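Search this site Search Go

2 min read

Shared Desks and Small Stuff — notes for session 7
Anqi Deng, April 2024

Okay, so last time we talked about storage you own (drawers, closets, that one box under the bed). Today it's the harder kind, a table you share with other people, where whatever you put down becomes everybody's problem!

I like to start by sorting things by how they take up room. A backpack stands up, it has its own pockets, it's basically furniture. Cloth is the opposite — put it down and it spreads wherever it likes. Flat things like paper hide under other things, and then you buy a second one. And cables, well, cables are their own chapter (see the Prurkberg handout, pages 2 and 3, if you still have it).

My rule for the practice round is big things to the back or the side, flat things in one pile, soft things folded before anything else gets moved. I know folding first feels backward. Try it anyway, you get so much table back.

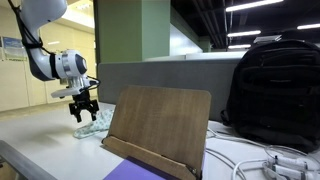
Then the book stand. I'm a big fan of a plain wooden one with a lip along the bottom, and I'd give it the middle of the table every time, with nothing tucked under it. Sheets love to slide under there! Coil your white cables one by one, plugs on the outside so you can find them, and put the bag on the floor if there's a hook or a clean spot.

For next time: pick one shared surface, give yourself 30 minutes, and write down what you moved first. Half a page is plenty. If you're in the Zou group, bring your cloth bags too — we're folding.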